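Small appliances: what changes on the returns bench

Wednesday, 2022-12-28

The returns bench took in 276 small appliances between May and the end of this quarter, and the intake notes for them vary more than they should. Zoi Bakalis has gone through the notes and the points below replace the sheet that was pinned up at Costel. They apply to both sites.

Lay the appliance flat on the table with the control side up. Do not stand long, narrow housings on end, even where the end looks flat enough. Copy the wording of any warning label before cleaning. Solvent wipes lift small print quickly, and once the text has gone the unit has to be entered as unlabelled, which adds a second check.

Trace the power lead along its full length by hand before the unit is switched on. Record any stiff section, nick or flattened spot, with its distance from the housing. Keep the lead straight and clear of the control side – a coiled lead hides damage and pulls the unit round on a smooth tabletop.

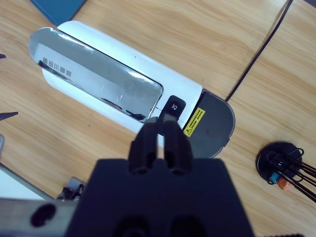
Buttons are pressed once with the unit unplugged, to check travel and return, and once with it powered. A button that sticks in either state is a fault, whatever the unit does afterwards. Enter it under code 200. Musa Chukwu has asked that nobody uses the old code for this, as the two lists no longer merge.

Mirrored and gloss surfaces need a separate line on the form. Tilt your head, not the appliance, when looking for scratches, and look from at least 2 angles. Reflections from the window are easily taken for wear, and dark reflections for smudging. Wipe with a dry cloth first and look again before writing anything down. Audrey-Anne Penner holds the stock of cloths at Afolabi.

Forms completed on the old sheet remain valid and need not be copied out. Queries about codes go to Musa, and anything to do with labels to Zoi.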